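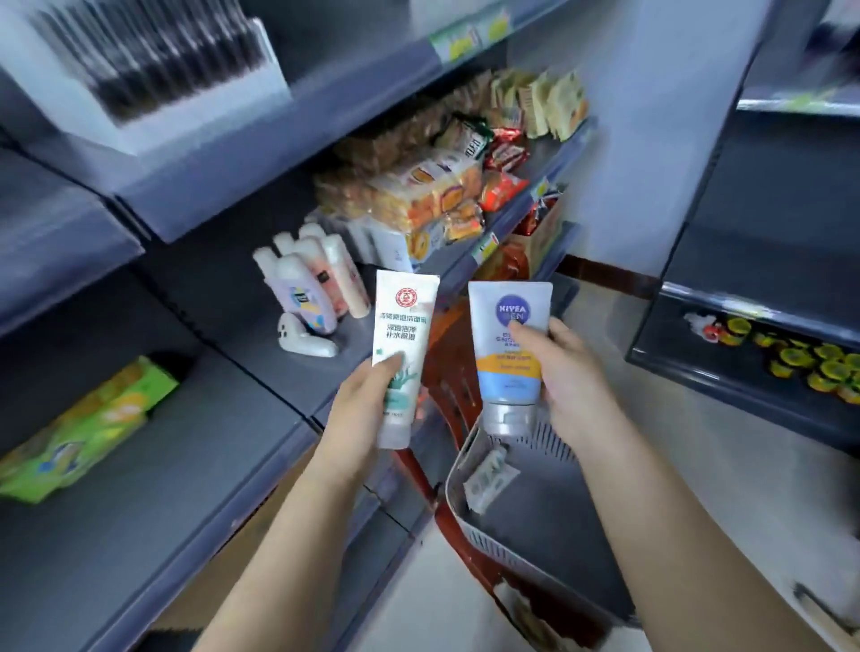
How Soap and Face Wash Get Skin Clean

Reading level: grades 4 to 6

Water is good at removing some kinds of dirt. It removes salt, sugar and most mud. It does not remove oil. If you put cooking oil on your fingers and hold them under the tap, the water forms beads and runs off, and the oil stays. To remove oil, water needs a third material that can join the two together. That material is called a surfactant. Soap is one kind of surfactant. Face wash and shampoo contain other kinds.

Why oil and water stay apart

Everything is made of tiny parts called molecules. A water molecule has a slight electric charge at each end, one positive and one negative. The positive end of one water molecule pulls on the negative end of the next. This makes water molecules hold on to each other tightly.

Oil molecules have almost no charge at their ends. Water molecules pull on each other much more strongly than they pull on oil. The oil is pushed out and collects in drops or in a layer on top.

What a surfactant molecule looks like

A surfactant molecule is long and thin. It has two parts.

Head: The head is attracted to water. Scientists call it hydrophilic, which means "water-loving."

Tail: The tail is attracted to oil and is pushed away by water. Scientists call it hydrophobic, which means "water-fearing."

When you rub soap on oily skin, the tails sink into the oil. The heads stay outside, in the water. Rubbing breaks the oil into small drops. Each drop is soon covered with surfactant molecules, with the tails pointing in and the heads pointing out. This ball is called a micelle (say "my-SELL"). The outside of the ball is attracted to water, so rinsing carries it away with the oil inside.

Where the oil on your face comes from

Skin makes its own oil, called sebum (say "SEE-bum"). It comes from small glands under the surface. Most of these glands open into the same tiny holes that hairs grow from. The forehead, nose and chin have more of these glands than the arms or legs do.

Sebum is useful. It slows down the loss of water from the skin. It also holds dust, sweat salts and dead skin cells on the surface, and that mixture is what a face wash is meant to remove. If too much oil is taken away, the skin can feel tight and may flake.

Bar soap and face wash compared

Bar soap is made by mixing fats or oils with a strong base. The two react and make soap and a liquid called glycerin. Soap in water is slightly basic. The surface of healthy skin is slightly acidic. Some people find that bar soap leaves their face dry.

Many face washes use milder surfactants that can be made slightly acidic, like skin. They often contain glycerin as well, which holds water near the surface. Most of a liquid or cream face wash is water. The ingredients list on a package usually starts with the largest amount, so "water" or "aqua" is often the first word.

Why hard water makes less foam

Tap water in some towns contains a lot of calcium and magnesium. This is called hard water. Soap reacts with these minerals and forms a gray solid called soap scum. Soap that has turned into scum cannot make foam. Foam is air trapped in thin films of water and surfactant. A large amount of foam does not mean that more oil is being removed.

Try it: the pepper test

You need a shallow bowl, water, ground black pepper and one drop of dish soap. Ask an adult before you start.

1. Pour water into the bowl until it is 2 centimeters deep.
2. Sprinkle pepper over the surface. Most of it will float.
3. Touch the center with a clean, dry finger. Write down what the pepper does.
4. Put the drop of soap on your fingertip and touch the center again.

The pepper moves quickly to the sides. Water molecules at the surface pull on each other, and this pull is called surface tension. Soap weakens the pull in the center. The water near the edge still pulls strongly and draws the surface outward, along with the pepper. To repeat the test, wash the bowl and use new water.

Words to know

Base: the chemical opposite of an acid.
Gland: a part of the body that makes a substance, such as oil or sweat.
Micelle: a ball of surfactant molecules with their tails inside.
Sebum: the oil made by skin.
Surfactant: a material with one end attracted to water and one end attracted to oil.

Text: Montserrat Toledo
Science check: Leandro Aranda
Last updated 21 November 2025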